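Tedirel Kitchen Scale — four months in

Posted 17/02/2020 by Consuelo Villalobos

I bake a lot of bread, mostly the same two loaves over and over, and my old scale died right in the middle of a batch in August (the display just faded out while I was pouring flour, lovely). I limped along with measuring cups for a while and hated every second, so I finally ordered the Tedirel from the Plesgate shop and I've used it nearly every day.

First, the good stuff. It's fast! My old one took ages to settle, and I'd always overshoot. With this one the number keeps up with your hand. I weigh 300 grams of water for my everyday loaf and I land on it first try most mornings now. The tare button is big and on the front edge, so you can reach it without moving anything — I've owned two scales where the bowl hid the buttons completely.
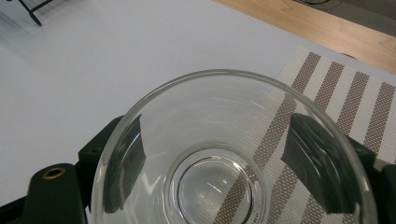

Clear glass bowl, thick rounded rim.

Glass is heavier than people think, and that matters with a scale. My everyday mixing bowl eats up a good chunk of the limit before any dough goes in. For one loaf I've never had a problem. For a double batch plus seeds I got the error message and had to weigh the flour separately, which was annoying but I lived.

Now the small amounts. Salt and yeast are where it gets a bit shaky. It's happy with 70 grams of starter, but for a pinch of anything it sits at zero and then jumps. I went back to a teaspoon for yeast. My brother Esteban has the pricier Trestholm and says his does the same thing, so maybe that's just life with kitchen scales.

Other gripes: it shuts itself off after around 254 seconds (yes, I timed it), and if you're in the middle of adding things you lose your tare. The feet also slide on my counter when it's floury. And the battery door needs a coin to open — why?

Would I buy it again? Yep, for bread and cookies anyway. If you make candy or weigh out spices I'd look for one of those tiny pocket ones as well.

4 out of 5.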